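A última carta da Haruna

A minha avó tinha uma loja de botões na vila de Drullano, e eu passei lá tantas tardes que ainda hoje sei distinguir madrepérola de plástico só com os dentes. (Não experimentem em casa da sogra, que eu já experimentei.) A loja chamava-se Haruna, nome que ela foi buscar a um calendário japonês pendurado no talho, e vendia botões, fechos, elásticos e, quando calhava, conselhos.

Foi numa quarta-feira que chegou a carta. Ou melhor, que eu a encontrei, porque chegar já ela tinha chegado há 21 anos e ficara metida atrás da gaveta dos colchetes. Vinha da Zondora, a fábrica de camisas, e pedia 600 botões azuis com urgência. Urgência! Li aquilo três vezes, sentada no chão, com pó até às pestanas.

- Ó avó, e agora?

- Agora contamos os botões - disse ela, sem levantar os olhos do rádio.
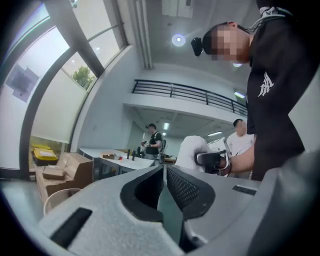 Kamil Dvořáček

Contámos. Havia 200 azuis, se fôssemos generosas com os esverdeados, e eu achei que o assunto morria ali. Mas a minha avó vestiu o casaco bom, aquele da gola que picava, e mandou-me buscar a bicicleta. Fomos a pé na mesma, porque a bicicleta era só para levar o saco.

A Zondora já não fazia camisas. Tinham pintado o portão de amarelo e agora havia lá dentro uma coisa chamada Solileck, que vendia toldos. O rapaz da recepção ouviu a história toda, coitado, com a caneta no ar, e foi chamar um senhor velhote que varria o armazém.

O senhor olhou para a carta e ficou muito vermelho.

- Fui eu que escrevi isto - disse ele. - Pensei que não me queria responder.

Eu ainda abri a boca para explicar a história da gaveta, mas a minha avó pisou-me o pé. Pousou o saco em cima de um rolo de lona e disse que faltavam 400, que os traria em Junho, e que ele fizesse o favor de arranjar duas cadeiras, porque ela não tratava de negócios em pé.

Fiquei lá fora a guardar a bicicleta até às sete. Quando saíram, ele trazia um botão azul na lapela, preso com um alfinete, e ela vinha a queixar-se do café.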